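Hosts wanted for open day, Plorkano demonstration apartment

Location: Brindthorpe
Department: Visitor Program
Hours: one training afternoon, then two shifts on the day
Reference: 724

Each January, Lorel opens the Plorkano apartment to the public, and each January the public arrives with a great many opinions. We are looking for hosts to stand between the two.

The apartment is our test home for household robots. It has a desk, laundry machines, a view of green hills that happens to be a mural, and a humanoid that spends its working life learning to tidy up. On the open day it will do this in front of people, at the speed it usually does it. Anyone who has waited for a teenager to clear a table will find the pace familiar. 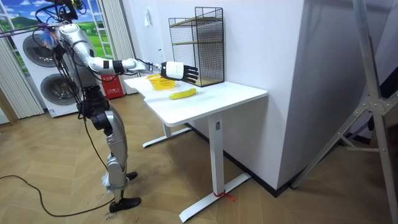

Desk work at the Plorkano apartment: the robot, a banana and a yellow basket.

Your job is the talking. Visitors come through in groups of up to 13, and each group gets 25 minutes. You will greet them, keep them off the cables, explain what the robot is trying to do, and fill the silence when it is thinking. There is more silence than you would expect. The engineers will be in the room and will answer technical questions, often at length, so you will also need to know how to stop an engineer politely.

You do not need a background in robotics. Former hosts have included a school librarian, a bus driver and a man who sold mattresses, and he was the best we ever had.

You should:

Be comfortable speaking to adults and children, sometimes about the same banana for most of an afternoon
Be able to stand for a full shift
Be willing to say "I don't know, let me ask"
Refrain from promising anybody a robot by Christmas

Useful but not required: a second language, a carrying voice, experience with school groups.

You will be asked whether the robot is going to take your job. Answer as you see fit. It has so far shown no interest in crowds.

What we offer: hourly pay for training and both shifts, lunch, parking behind the Macaraeg building, and a T-shirt in whatever size is left. Hosts may bring 2 guests to the preview session the evening before.

To apply, send us a few paragraphs about a time you explained something complicated to someone who had not asked. No resume needed. Please put the reference number in the subject line and address it to Ehsan Ghauri, Visitor Program. Over half of last year's hosts are coming back, so places are limited. Training starts at 1 p.m. and the coffee is gone by ten past.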